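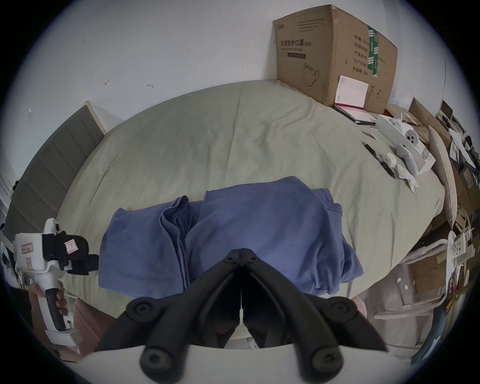
Saturday, July 25, 2026
By Beca Trevor

Folding a shirt for a drawer

Do up the top button, the middle one and the last. Leave the rest. Lay the shirt face down on a bed or table and smooth it from the collar to the hem with the flat of your hand. Pull the side seams straight.

Fold one side in towards the middle, so the edge runs from halfway along the shoulder to the hem. The sleeve will stick out across the back. Turn it down so it lies along the fold you have just made. Do the same on the other side. You should have a long strip, the same width all the way down. If it gets wider at the bottom, the tails need tucking in a little further.

Turn the tails up by 5 cm, then fold the strip in half towards the collar. For a shallow drawer, fold it in thirds instead. Flip it over and straighten the collar.

Short sleeves are quicker. Fold the sides in as before and leave the sleeves flat. They don't need turning down.

Linen creases whatever you do, so I hang mine. Thick flannel shirts can go in the drawer but take up a lot of room, and I put them away in a box under the bed until November.

My drawers are the old Pravwood ones, 15 cm deep inside, and shirts folded in thirds will stand on their edges in a row. In a deeper drawer they tend to slump, and it is better to stack them flat with the heaviest at the bottom.

T-shirts are done the same way, without the buttons. Jumpers should be folded in half only, as a tight fold leaves a line across the front.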